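Ponto simples com nó na almofada de sutura, passo a passo rápido

Notas para quem vai treinar na bancada esta semana. Escrito à pressa, corrijam o que for preciso.

Material: almofada com incisão, fio preto com agulha curva, dois porta-agulhas ou porta-agulhas mais pinça. Luz boa. Fio cortado a 30 cm, não mais, senão enrola em tudo. Eu uso o da Plondov, o da Herker tem mais memória e irrita.

1. Pegar na agulha a dois terços da ponta. Nunca pela ponta.
2. Entrar perpendicular à pele, 3 mm do bordo. Rodar o pulso, não empurrar.
3. Sair do outro lado à mesma distância. Se ficou torto, tirar e repetir já.
4. Puxar o fio devagar, deixar uma cauda curta. Cauda comprida = laçada impossível.
5. Laçada: o fio passa à volta das pontas do instrumento, pontas perto do tecido. Depois abrir, apanhar a cauda, puxar em sentidos opostos.
6. Segunda laçada ao contrário da primeira. Terceira igual à primeira. Cortar.

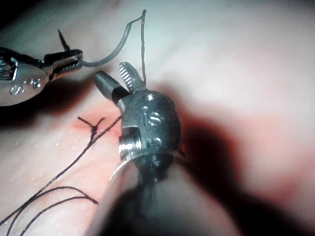
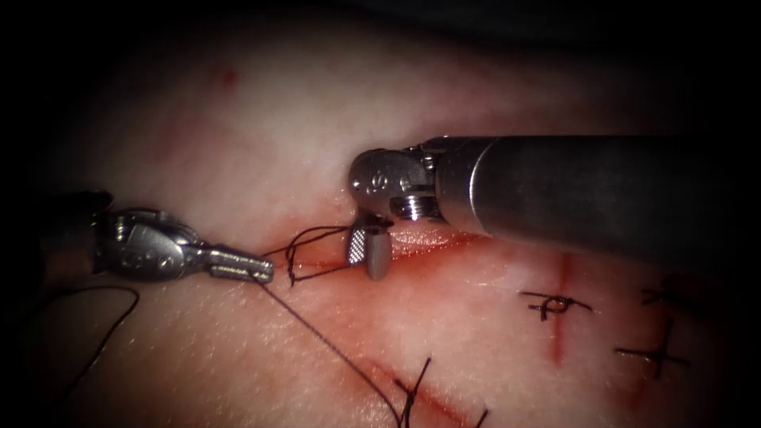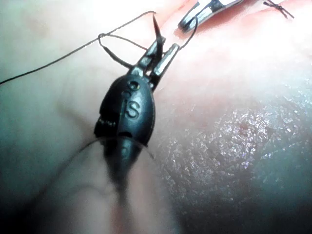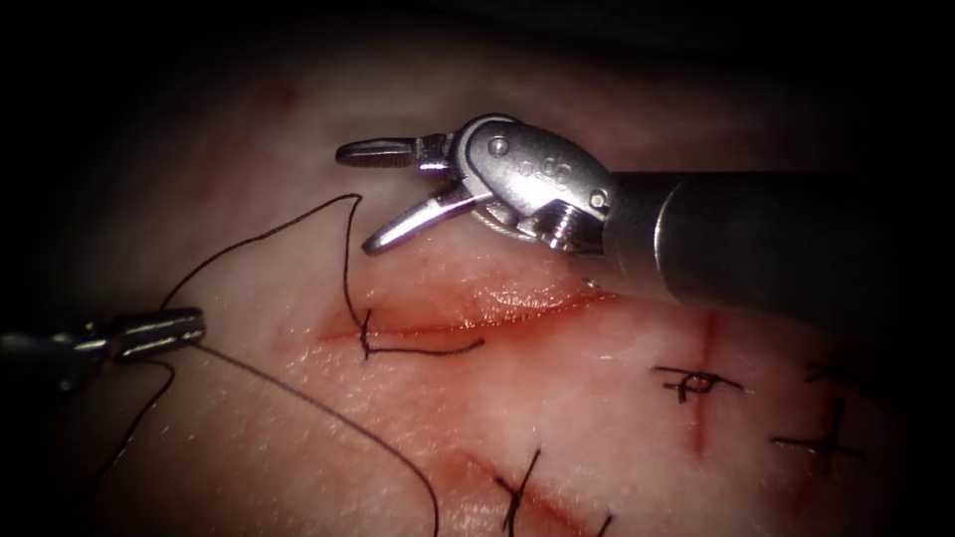
Fio preto e instrumentos sobre o tecido de treino.

Erros do costume:

- apertar demais. Os bordos têm de encostar, só isso. Se a pele faz prega, está apertado
- agarrar o fio a meio com a serrilha e depois usar esse troço no nó. Parte. A Hermine Plattner partiu dois seguidos assim
- laçada larga no ar. Fazer pequena, junto à inçisão
- perder a cauda de vista. Parar, procurar, só depois continuar

Quantos pontos? Encher a incisão toda, espaço igual entre eles. O Roel Peeters fez 29 numa tarde de maio e os últimos é que ficaram bons, por isso paciencia.

No fim: agulhas no contentor, contar antes e depois. Almofada limpa com pano húmido, guardar deitada. Dúvidas, falar com o Frans Coppens, sala 33, de manhã.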